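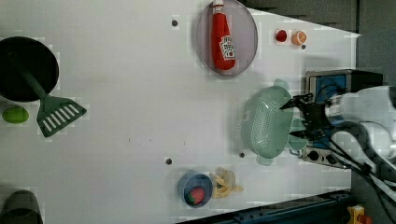 Play kitchen set, table 15: frying pan, spatula, plate with ketchup bottle, colander.

Lists > Trendovow Toy Library > Inventory and Loans

From: Birgit Sauerland
Date: 2022-12-14
Subject: Re: Play kitchen set 445, contents for the loan card

Dear Mr. Steinbach,

Thank you for your message. The wording of the loan card has been reviewed, and my replies follow your text.

Timo Steinbach wrote:
> The June card lists the colander under "small parts."
> I propose moving it to "cookware," with the frying pan.
> Should the ketchup bottle be entered by brand?

The colander may be moved. Please enter it as "colander, light green, oval, two handles," as set 1098 includes a colander of another shape.

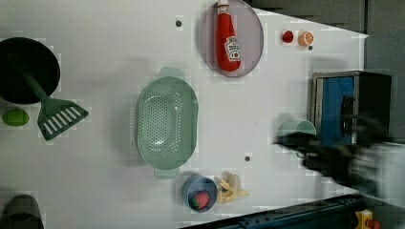

Set 445, colander and ketchup bottle. The label reads "Heinz" and "Tomato Ketchup."

The brand may be given in parentheses after "ketchup bottle, red, white cap." The spatula should be described as slotted. Small round foods are to be listed separately from the cookware and returned in the bag marked Lemon.

Kindly send the corrected card to the Wendt branch before the set is next issued.

Respectfully,
Birgit Sauerland
Inventory and Loans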